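# The Lakwood bin, a gallery

*8 Nov 2022*

Every workshop has one container that outlives all the plans made for it. Ours is a gray sheet-metal bin, bought at the Weidemann closing sale in October for 10 dollars, with a dent thrown in. It was meant for offcuts. It has since held gloves, a kettle and, for one bad week, the mail.

These days it holds blocks. Red ones and green ones, the leftovers of a sorting set from Larnemis that once ran to 50 pieces and now runs to whatever we can find under the benches.

**The big compartment**

Blocks go in here and settle however they please. We did try stacking them by color – it lasted 2 days.

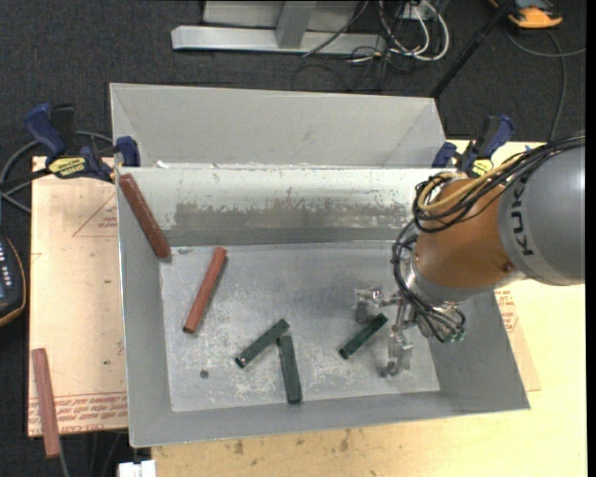

The scuffs were there when we bought it, or most of them were. Vindar sells a liner that would cover the lot, and it costs more than the bin did, so the scratches are staying. I have grown fond of them, the way you do with a bad haircut on a relative.

The narrow compartment along the back was going to be for labels. We printed some 3,000 of those, and they are still in their box, which has no label on it.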